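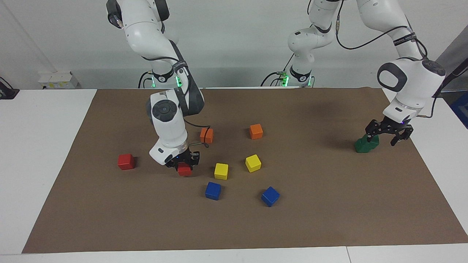
The Duldale Chinese School is a weekend heritage-language school in the town of Duldale, offering classes in Mandarin and, less regularly, Taiwanese Hokkien to children and adults. It is run as a nonprofit association of families and teachers. The school describes itself as the oldest of its kind in the county, a claim that rests mainly on its own newsletters and has been disputed by the smaller Sivcombe Mandarin Circle.

Founding

Accounts of the school's beginnings differ. The version printed in most of its brochures credits two parents, Tsung-han Fung and Feng-yi Chang, with starting a reading group in the Fung family's living room and turning it into a school within a year. Chang's own account, given in a talk to parents and later printed in the newsletter, is less tidy. She recalled at least three separate groups meeting in different homes, one of which had its own teacher and its own textbooks, and said that the merger was mostly a matter of who could get a key to the Methodist church hall.

No founding document has been found. The earliest paper record is a receipt for the rental of the hall, made out to "Chinese class," with no name of any organization on it. The school's anniversary celebrations use an earlier date than the receipt would support. A local history pamphlet by Tegan Pomare points this out and suggests that the anniversary was moved back to get ahead of Sivcombe's, although Pomare offers no direct evidence for the motive.

Organization

The association is governed by a board elected by member families each November. In practice elections are rarely contested, and several seats have been held by the same people for long stretches. Chih-ming Lui was principal for most of the school's middle period and is generally given credit for putting its finances in order. Critics within the membership have noted that detailed accounts were not handed out to families until after he stepped down, so the state of the finances before then is hard to judge either way.

Feng-yi Kuo, who followed Lui, introduced written lesson plans and a placement test. She also ended the practice of placing children by age alone, which had led to classes in which fluent speakers sat beside complete beginners.

Enrollment

Enrollment figures should be read with care. The school's website has for many years said that it serves "a community of 1000." The number does not refer to students. It appears to come from a mailing list that included former families, donors, and people who had signed up at a street fair. The highest enrollment that can be confirmed from class lists is 356, and that total counts anyone who took more than one class once for each class. The number of individual students would have been lower, but the lists do not make it possible to say by how much.

Adult classes have grown as a share of the total. Some of these students are the spouses of Mandarin speakers, and others are former pupils who dropped out as teenagers and came back.

Curriculum

Children's classes meet once a week during the school year and cover speaking, reading, and writing. Traditional characters were used exclusively at first. Simplified characters were added later as a separate track after a long argument among parents, parts of which were carried on in the letters page of the newsletter. The two tracks share a teacher in the lower grades, an arrangement that the school calls integrated and that some parents have called a way to save on salaries.

Students in the upper grades are expected to recognize 1000 characters by the time they finish. The school has stated that nearly all of its graduates reach this goal. The test on which the statement is based is written and graded by the school, and students may retake it without limit. No outside assessment has been published. Former students interviewed by Pomare gave mixed reports: most said they could follow a family conversation, and few said they could read a newspaper.

Hokkien has been offered on and off, depending on whether a teacher could be found. It has no set textbook, and class materials have mostly been photocopied handouts.

Cultural events

The best-known public event is the Lunar New Year program, which includes student skits, calligraphy tables, and a shared meal. Press notices have called it a tradition unbroken since the founding. This is not correct. At least one year was skipped when the hall's boiler failed, and the program announced on 16 February 2021 was held online, with recorded performances sent in by families.

A lion dance troupe often listed as part of the school is in fact a separate club, based in Dilldale, which performs for a fee. The school's own folk dance group is smaller and has had breaks of several years.

The Poon Prize, given for a short essay in Chinese, is named for an early donor family. It is sometimes described as a regional award. Entry has only ever been open to the school's own students, and in 2 of the years for which records survive there was a single entrant.

Library

The school keeps a lending library of donated books in a room behind the hall. Much of it is made up of older children's readers, cookbooks, and martial arts novels. A printed catalog exists but is out of date, and a good number of the titles in it can no longer be found on the shelves.

Reputation and influence

Supporters say that the school has kept the language alive among local families who would otherwise have lost it. This is hard to test. Many of the students who stay the longest come from homes where Mandarin is already spoken daily - and such children might have kept the language without weekend classes. Chang herself raised this in her talk, saying that what the school gave her own children was mostly friends.

The claim that the school served as the model for other heritage programs in the area is repeated in several places, all of which trace back to one fundraising letter. The Sivcombe Mandarin Circle has denied any connection.

See also

Heritage language education
Sivcombe Mandarin Circle
Dilldale Lion Dance Club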